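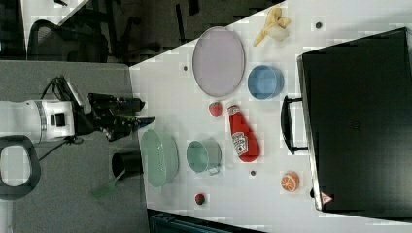

My sister reckons one box is plenty for a play kitchen and I should stop fussing over it. She may be right, but I spent Tuesday evening sorting it anyway. The banana stays, and so does the lavender plate.

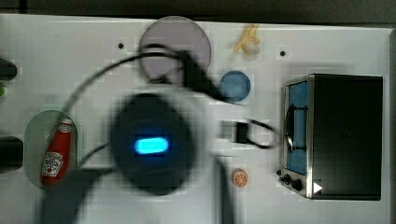 Toaster oven on the right, ketchup in its tub.

Vaher wanted 50 for a second set – too much for plastic fruit. I'll ask at Plernico, who had 2 boxes in the window in January. 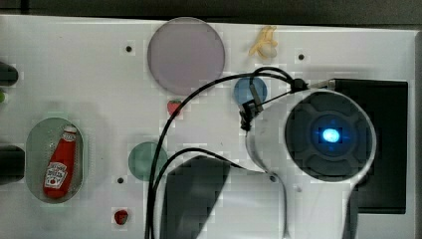

If they've gone I'll leave it until spring. Bed at eleven, still no label on the lid.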